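Home | Syllabus | Notes | Lab Hours | Contact

Filed under: Course Handouts / Shared Workcell Practice

Handout 4: House Rules for Tabletop Manipulation
Notes by Kwan-ho Yu, with corrections in red pen from Fletcher McPhee, most of which I have accepted

You will have read the standards by now, or at least carried them home. They tell you about risk assessment, protective stops and who signs what. They have very little to say about drinks. Since the Forkow exercise is all mugs, cups and bottles, we have had to write the missing chapter ourselves, and every rule in it was paid for by a previous class.

A standard tells you what must be true. Good practice tells you what to do at 4 p.m. when you would like it to be true and want to go home. Keep the two apart in your lab book. If you write "per the standard" next to something Fletcher told you in the hallway, you lose the mark.

1. Two arms, one table

When both arms share the workspace, only one of them may be inside the central zone unless the task plan says otherwise in writing. The second arm waits high and to the side. "I was watching it" is a fine thing to say about a kettle. It doesn't count as collision avoidance.
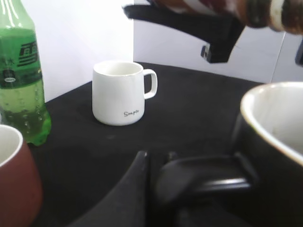

The zone is set in the Tosia config file, and that file is read at startup only. Every November someone edits it mid-session, sees no change, edits it again with larger numbers, and restarts after lunch. Please be original and make some other mistake.

Speed limits in the zone apply to the arm and to whatever it is carrying. A bottle sticks out farther than a fingertip does, and the planner knows this only if you attach the object to the model. Attach it.

2. Before you close the fingers

Work through these in order. Saying them out loud is allowed and even encouraged, though the group at the next bench may move away.

a) Name the target in the log by what it is ("white mug"), never by where it is ("second one along"). Positions go stale the moment anything moves.

b) Check which way the handle points. A handle grasp and a body grasp are two different entries in the Tu grasp table, with two different force limits.

c) On soft plastic, start at the lowest force in the table and step up. The bottle will tell you when you have gone too far, and so will the floor.

d) At close range the wrist camera sees mostly label. Don't rerun detection with a bottle filling the view; use the last good pose from farther out.

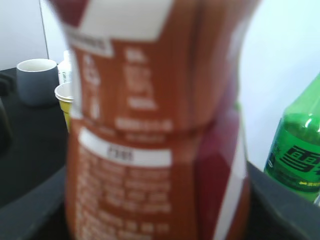 e) Confirm the grasp from finger width as well as from the image. If the two disagree, stop and open the fingers. Don't average them. A team once did, and their report is still used in this course, with the names removed.

3. Neighbors

Most of our logged faults involve an object that was not the target. Of the 147 faults in the current log, almost 48 are plain neighbor contact, the "almost" being there because Fletcher and I cannot agree on what one of them was.

The approach path has to clear the whole finger, including the wide part behind the tip. Students plan for the tip, which is narrow and flattering. The back of the finger then meets whatever is standing beside the path.

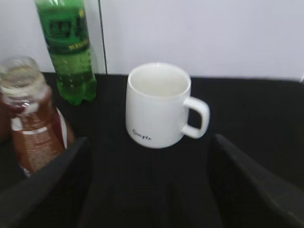
Fig. 3. Mug ahead of the open fingers, brown bottle close on the left.

For a layout like the one in Fig. 3, write down the nearest neighbor on each side before you move. "None" is an acceptable entry. A blank is not, and the marker has no way of knowing that your blank meant "none."

Open bottles count as filled for planning purposes, whatever you believe about their contents. Keep them upright and apply the slow profile. The Zomico spill sheet has 9 fields, and the last one is a free-text box titled "Contributing factors," which makes for sad reading.

4. Retreat and reset

A trial ends when the arm is back at a safe distance with the fingers open and the log entry closed. It doesn't end when the mug lands and everyone cheers.

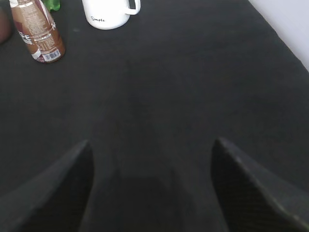 Back off along the line you came in on, then lift, then turn. Combining the last two saves a second or so and has cost us a mug handle. Take the reset picture before anybody reaches in, and press the stop before anybody reaches in, and yes, both of those, every time. The enable switch goes in its holder while hands are on the table. Your pocket is not its holder.

If you move an object by hand between trials, note it. A dataset in which mugs wander about unaided is of interest mainly to another department.

For next time: bring your neighbor lists and one rule from this handout that you think is wrong, with a replacement short enough to fit on the door. I will read them all. Fletcher will bring the pen.

Contact the course office | © Shared Workcell Practice course notes | Back to top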